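In Defense of the Plain Gray Bin

February 9, 2022

We have a closet off the garage in our house in Akville, and for years it was where I put my faith in storage products. I bought the Skorner system when we moved in. It has drawers with dividers, and the dividers have little label holders. I filled out the labels. By August of that year the labels said one thing and the drawers held another, and I was back to looking for my work gloves on the floor of the car.

I now think most home storage is sold to us at the wrong size. The compartments are too small and there are too many of them. A work glove does not want a compartment. It has been bent into the shape of a hand, it is stiff, and it will not lie flat next to a tape measure in a slot made for batteries. So it gets left out, and after a while everything gets left out.

What works is a big open bin. It should have sloping sides, so a hand can get in from any direction. It should have no lid. A lid is one more thing to move, and people (me included) will set the item on top of the lid and walk away. It should be gray or some other color that doesn't mind dirt.
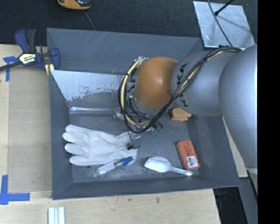
A gray bin with room to spare around a work glove.

A scuffed floor doesn't bother me in a bin. Scratches near the rim don't either. I have a clear Tustano box that cost twice as much and I was careful with it for 2 years, and being careful with it meant I hardly used it. Things you have to be careful with don't make good storage.

The usual objection is that an open bin turns into a junk pile. It can. My rule is five objects to a bin, and when a sixth goes in, one comes out and gets a decision. I have kept to this since last winter with one lapse, over Christmas. With so few things you can see all of them from above without digging, and you don't need a label.

The other objection is looks. My sister's pantry is all matching Kinsella canisters and I will admit it is nicer to look at than my closet. But a pantry is mostly flour and rice, and those will take the shape of whatever you pour them into. Gloves, hose fittings and a roll of tape won't.

I gave the Skorner drawers away, dividers and all. The bins sit on a low shelf now – wide side out, nothing stacked on them – and the gloves go in the one nearest the door.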